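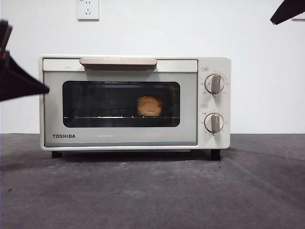
## "I Prayed for Patience and Got a Parking Lot"

The pastor of Parkmont Community Church keeps a folding chair in his office for visitors and another for himself. The good chairs went to the nursery in October and have stayed there. He offered me the one with four working feet.

He has led Parkmont for eleven years. Before that he sold commercial carpet, a career he describes as "a ministry of samples." I had come to ask him about the Sunday evening service, which the church dropped last winter and then, after some grumbling, brought back as something else.

"We had a sanctuary that seats 766," he said. "On a good Sunday night we had a dozen people, and they sat as far apart as the architecture allowed. I was preaching to a map of the room."

The replacement is a Thursday supper in the fellowship hall. There is soup, a psalm read out loud, and one question for the table to talk over. There is no sermon. I asked whether that had been hard for him.

"I was told it would be good for me," he said. "By several people. Quickly."

The first supper drew 135, a number he still repeats with suspicion. He puts part of it down to the choir coming straight from rehearsal, hungry. It has settled down since, and he says he prefers it smaller, though he said this in the tone of a man telling you he never liked cake.

What surprised him was who stayed. A good share of the regulars come over from the Kasia Street apartments, and most of them have never been inside the sanctuary. A few have asked where it is.

"It's the large thing with the steeple," he said. "But they come in by the kitchen door, so fair enough."

The questions are written on index cards during the week. Some work and some don't. "What are you afraid to ask God for?" kept people in their seats until the custodian started turning off lights. "How is your soul?" produced a long silence and then a conversation about the Baseo Bridge being closed.

"I thought that was a failure," he said. "Then a woman told me the detour takes her past the hospital where her husband died, twice a day. So we talked about the bridge some more."

Not everyone is pleased. He has a folder of letters, most of them courteous, one of them laminated. The complaint he takes most seriously is that a church without an evening sermon is on its way to being a church without a morning one. I asked how he answers it.

"I tell them I've got forty minutes on Sunday and I use all of it," he said. "Then they bring up a different complaint."

The parking is the other matter. The Catacutan dental office next door used to let the church use its lot after hours, but now it keeps evening hours of its own, and the two groups meet at dusk with their turn signals on. He had asked God to make him more patient in the new year. He thinks the answer could have been more private.

I asked if the Sunday night service would ever return.

"If people want it," he said. "I'd have to get the chairs back from the nursery first."

He walked me out through the kitchen, where the next card was already taped to the cabinet. It read, "Who taught you to pray, and did it take?"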